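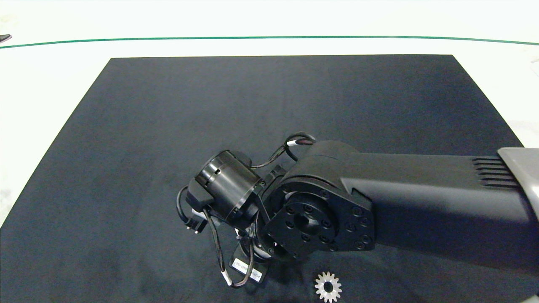 Arm over the mat, gear by the wrist

Home | Forums | Grippers | Search | Log in

Stoltasell or Ristov fingers for small gears?

brackenfold
I'm trying both sets on the same arm with a Landry controller. The Ristov fingers cost me 329 and I can't see what the extra buys on spur gears. Any settings worth trying before I send them back?

v_grimsdottir
What width are you closing to? On mine the default was far too tight and the fingers bowed.

brackenfold
Default. Will try it wider tonight. Wrist view with a gear held by the rim:

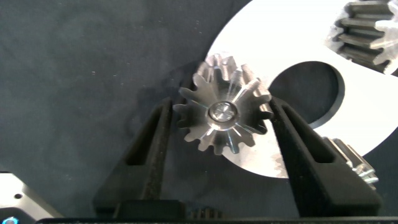 Isamu Onishi
I'd keep the Ristovs. I ran 1000 picks with each set in December and the Stoltasells dropped 11 more. Grip force matters less than people say.

v_grimsdottir
Don't agree. Force was the whole problem on my Brustness arm. Change one setting at a time or you won't know which did it.

brackenfold
Fair enough, width first, then force.

Contact us | Terms | Back to top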